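Protokoll Projekttreffen Hosillow, 13. Juni 2018
Anwesend: Upadhyay, Heywood, Dhillon (zeitweise)
Protokoll: Heywood

TOP 1 Stand Datensammlung
Bisher 399 Durchgänge brauchbar, Ziel für die erste Runde bleibt 1000. 39 aussortiert - meist Greifer zu früh geschlossen oder Aufnahme zu spät gestartet. Neelam will die aussortierten behalten, eigener Ordner, nicht löschen. Einverstanden.

TOP 2 Aufgabe Tassen
Tassen am runden Tisch laufen weiter, Startpositionen aber stärker variieren. Henkel zeigt zu oft in dieselbe Richtung, das Modell lernt sonst nur den einen Anfahrweg. Ab sofort vor jedem Durchgang mindestens eine Tasse drehen, Abstände auch ändern. 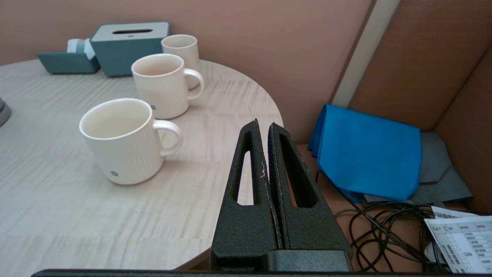
Außerdem Reihenfolge nicht immer gleich, mal hinten anfangen. Dhillon fragt ob Fehlgriffe mit Korrektur drinbleiben dürfen. Ja, wenn die Tasse am Ende steht. Bitte im Bogen vermerken, wird gern vergesen.

TOP 3 Beschriftung
Texte zu den Durchgängen uneinheitlich ("Becher", "Tasse", "Mug"). Liam macht eine Wortliste, eine Seite reicht. Alte Einträge werden später angepasst.

TOP 4 Speicher
Platte auf Uner fast voll, Sicherung von gestern abgebrochen. Neelam klärt das mit Ondbridge, bis dahin nur noch eine Kopie je Durchgang.

Offen: Termin für ersten Trainingslauf - frühestens Okotber. Nächstes Treffen per Mail.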